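Monday, April 6, 2020

Spent the better part of the day on the basket business again. I remain unconvinced. The leaflet from Plolurix says that sorting pretend groceries "settles the mind and the hands," and it says so in 12 languages, which is a lot of languages for a basket of fake vegetables. I paid 149 for the set, secondhand, from the woman on the Skestville road. She swore it was hardly touched.

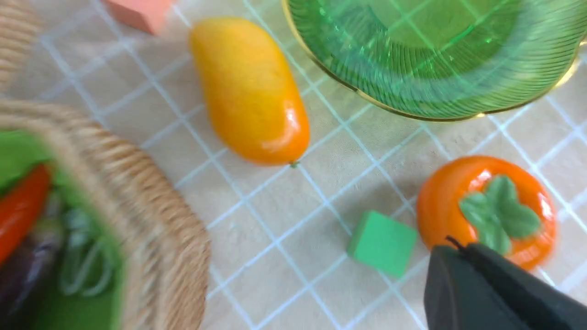
My complaint is with the food more than the wicker. Whoever designs these things has never bought a vegetable. Everything comes out shiny, as if it had been waxed for a wedding. The mango, I admit, is the best of them, yellow going to orange the way a decent one does, and I caught myself wanting to press it with my thumb to see if it was ripe. The foam blocks I don't understand at all. The leaflet calls them "neutral shapes." I call them blocks.

Did the sorting for 22 minutes by the kitchen clock. Vegetables in the basket, fruit outside, then the other way around - no calmer at the end than at the start. Perhaps it takes longer. The leaflet would say so, wouldn't it?

The basket itself I may keep. I had my doubts about the lid, but it opens all the way back, and the lining is cheerful if you can stand that much green. It could hold bread.

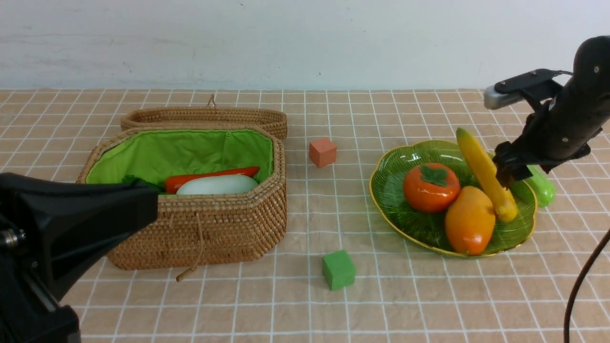 *Basket with the lid up, orange and green blocks beside it.*

Hyvönen's has a plain one in the window for less, no vegetables included. Will look again before I decide anything. Soup for supper, with a real carrot in it.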